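Filed under: Sewing Room › Storage › Divided Boxes & Inserts

Premis Divided Box, Smoke, with lid

Clear-ish box, smoke tint, lid, dividers inside. For buttons, snaps, hooks and eyes, bobbins, beads, the odd needle threader. We've stocked the Premis for a good while now and it outsells the Werow most months, so it finally gets a proper page instead of one line on the haberdashery list.

What it's for

Small stuff that rolls. Buttons mostly. If you've inherited a biscuit tin of them you'll know the problem, you can never find four the same. Tip the lot on a tray, sort by size first, colour second. Colour first looks nicer in the box but you end up with coat buttons sat on top of shirt buttons and the shirt ones go to the bottom and stay there.

Also good for:
Press studs, both halves together
Bra hooks and sliders
Bag rings and swivel clips (small ones)
Machine feet, if yours are the snap-on sort
Seed beads, with a caution — see below

Not good for: scissors, tape measures, zips longer than your hand, full size thread reels on their ends. Reels want a rack. We do the Leitner rack for those, holds 80 reels, seperate page.

Tint

Smoke only. Premis did a plain clear one up to January and then stopped, we asked, no plans to bring it back. A few of you have written in to say you prefer it. Smoke hides a messy sort and doesn't glare so much under a daylight lamp. Downside is navy, black and dark brown all look much the same through the side, so put the darks on a row together and open the lid to pick.

Dividers

They lift out on the current version. Push straight down to refit, don't go in at an angle. If one's stiff, warm water for a minute, dry it, try again. Don't sand them, we had one back that had been sanded and it never sat right after.

Spare dividers come in packs of 5. Same pack fits the small and large box. Won't fit Werow boxes, different slot, please don't order them hoping.

Seed beads

OK so the caution. The dividers sit snug but they aren't sealed along the bottom. Size 11 and up, no trouble. Smaller than that and the odd one will creep under if the box gets carried about on its side. Keep the tiny ones in their tubes and stand the tubes in the sections. Or get the Useo flip-top pots which are made for it, and a pot drops into a Premis section with a bit of room to get your finger down.

Carrying it

Lid clips at the front. Fine for a class or going to your sister's. We wouldn't put it in a bike pannier full of pins. An elastic band round the outside costs nothing and we do it ourselves with the ones that go to shows.

Stacks 7 high on a shelf without bother. We've had them higher in the stockroom but that was against a wall and you wouldn't want to need the bottom one.

Labels

Paper labels peel in a warm room, the lid's too slick. Use the plastic sort from a label printer, or a paint pen on the short end. Paint pen comes off with surgical spirit and a cloth, test a corner first. Please not nail varnish remover, it clouds the tint and we can't take it back like that.

If you label by section, write it on a card and put the card inside the lid facing up. You can change it when you resort. And you will re-sort, everyone does, usually after the first month when it becomes obvious that the section you gave to toggles has three toggles in it.

Premis or Werow?

Gets asked every week so, quickly.

Premis — lighter, adjustable, see-through if a bit dark, cheaper.
Werow — fixed sections, solid coloured lid, heavier, the hinge is better.

If the box lives on a shelf and comes out at the weekend, Premis. If it goes in and out of a bag daily get the Werow and put up with the fixed layout. Plenty of people have one of each. Leitner make a divided box as well but only in the big size and it's really meant for a workshop, deep sections, your buttons will vanish in it.

Sizes and what's in stock

Small: in stock
Large: in stock, new delivery just in
Small, twin pack: 2 boxes, no spare dividers, low stock
Spare divider pack: in stock
Replacement lid, large: on order
Replacement lid, small: ask us

Lids are not swappable between old and new versions. Old one has a rounded lip, new one is squared off. If your not sure which you have send a photo before ordering, saves everybody a trip to the post office.

Cleaning

Warm soapy water, soft cloth, dry straight away or it spots. No dishwasher. Lint and thread ends collect in the corners and a dry paintbrush gets them out quicker than anything else. Static is worse in winter, wipe the inside with a tumble dryer sheet and it calms down for a few weeks.

Chalk dust does show on the smoke. Keep your tailor's chalk in something else.

Setting it up

Clear table, pale surface if you've got one, sorting goes much faster against white. An offcut of white board or the back of a roll of wallpaper will do. Box to one side, heap on the other, work with the lid off. Biggest sections to whatever you use most and not whatever you own most of. Leave a section empty for strays. Cuff buttons, the spare that comes in a little bag with a new shirt, that sort of thing.

Matched sets — thread them on a bit of cotton and knot it before they go in. Old trick, still the best one. Sets of vintage glass we'd wrap as well, they chip against each other.

Anything with a shank takes up twice the room you think. Allow for it.

Postage and returns

Goes as a small parcel, large box or small. Divider packs on their own go letter rate. Add a box to a fabric order and we pack it in the middle of the fabric, which so far has kept them all in one piece.

Returns as usual, unused, in the sleeve. Cracked on arrival, send a photo of the box and the outer packing and we'll sort a replacement, no need to post the broken one back.

Goes well with: Useo flip-top pots, Leitner reel rack, magnetic pin dish, label tape in white or clear. 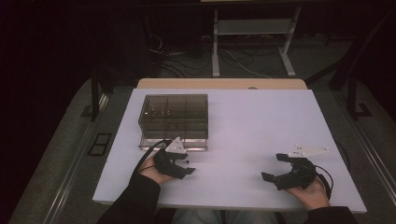

Page by the Useo shop desk, updated 27 August 2020

Smoke box with dividers, on a white board. Stock lines higher up the page are right as of this morning. Replacement large lids still not in, we'll change the line when they land. Questions about old version lids to the shop email please and not the order form, the order form doesn't take attachments and we end up writing back to ask for the photo anyway.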